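What we learned from relabeling the wrist camera data

I have been meaning to write up the relabeling work since March, and Adhiambo asked me last week for something she could send to the new people, so this post will have to do both jobs. It covers what we changed, what the numbers looked like, and the parts I still don't trust.

The background is short. We train a policy that picks dishes out of one bin and puts them in another. It sees the bins through a camera on the wrist and gets the joint positions, and it outputs a short chunk of motion. The training data is 3000 teleoperated episodes collected at our Clostlow site by four operators. The first version of the policy was decent on single objects and bad on anything nested. Given a stack of bowls it would go for the middle of the top bowl, touch the bottom of it, close on nothing, lift, and try again in the same place.

My first guess was that we didn't have enough stacks in the data. Boris disagreed. He had gone through the stack episodes one at a time and thought the demonstrations themselves were the problem. Operators miss too. When they miss, they back off and come in again from a slightly different angle, and the whole thing gets saved as one successful episode since the bowl ends up in the right place. The policy was being trained on the misses with the same weight as the grasps.

So the method is simple, and I won't pretend it's new. We split each episode into attempts. An attempt starts when the gripper comes within a set height of the bin floor and ends when it leaves again. Each attempt gets a label: held, dropped, or missed. We kept every frame, but the loss on the approach part of a missed attempt was set to zero, while the recovery after it was kept at full weight. The idea is to learn how to get out of a bad grasp without learning how to get into one.

Labeling 3000 episodes by hand was out of the question. Eleni labeled 500 of them over a couple of weeks, and we trained a small classifier on her labels using gripper width, motor current and the last wrist frames before closing. The classifier did the rest. It is called Gadent in the repo, for reasons that go back to a directory name Lenka picked before any of it worked.

Gripper width alone does most of the job on cups and anything thick. It fails on bowls and shallow dishes, where a good grasp on a thin rim gives nearly the same width reading as a closed, empty gripper. Current helps a little. The wrist frames help more than I expected, even though one of the fingers is often the thing covering the part of the rim you want to see. We tried adding the overhead camera and it made no difference, so it came out again.

Results. We ran the old policy and the new one on the same layouts, alternating between them so that changes in light over the day would hit both equally. On single dishes there was no difference worth reporting. On stacks, the new policy made fewer repeat attempts in the same spot, and when it missed it moved toward the rim on the next try. That shift toward the rim is the result I care about. The final success rate went up too, but our success rate depends heavily on how long you let a trial run, and a policy that retries faster looks better under any time limit. I would sooner report attempts per pick.

We also did the obvious comparison, which was to throw the missed attempts away completely. That did worse than the weighted version and on stacks it did worse than the original. Without the recoveries in the data the policy had no idea what to do after an empty close. It would hover. Norbert had predicted this at the planning meeting and has been fairly restrained about it.

A few things went wrong along the way that are worth writing down.

The first labeling pass had no rule for nudges. An operator will sometimes push a dish with the side of a finger to free up a rim, with no plan to grasp anything. Under our height rule that counts as an attempt, and it was being labeled missed, so the loss on a useful motion was being zeroed out. Eleni caught it when she saw the same operator's episodes coming up over and over. We added a fourth label, contact, and redid the 500. The classifier is weakest on this label and I expect it always will be.

The second was seeds. I ran the first comparison on 2 seeds and got a large gap. With 10 seeds the gap was still there but clearly smaller, and one of the old-policy seeds beat the worst new one. If you have an early copy of my slides, the bar chart in it is the two-seed version. Please delete it.

The third was reflections. Glazed and glossy dishes throw bright spots back at the wrist camera, and those spots move across the surface as the arm comes down. The classifier had partly learned to read a certain kind of highlight as a sign of a missed grasp, because many of the misses in Eleni's set happened to be with shiny bowls. Random brightness changes during training did nothing for this. Balancing the labels by object did. It's an unexciting fix and it took one afternoon.

What I don't know yet is whether any of this carries over to other objects. Dishes have rims, and nearly every good grasp in our data is a rim grasp, so a rule that says to move toward the rim after a miss is easy to learn. We have started collecting on white curved plastic pieces that tangle together in a heap, and there a miss doesn't tell you much about where to go next. You can also hold one piece firmly and still bring up three, so held is no longer a clean label. Lenka thinks we need to label the lift separately from the close. She's probably right, and it means another round of hand labeling.

The Savolainen people asked if the labels can be shared. The answer is yes for the 500 done by hand, once Adhiambo has finished checking the timestamps. The classifier labels will come later, with the scores included so you can set your own cutoff. I'd suggest being strict with the contact label and loose with the others. 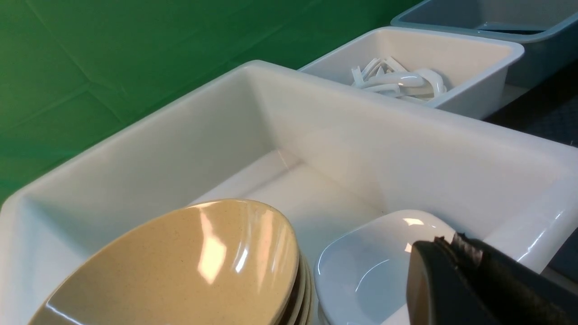
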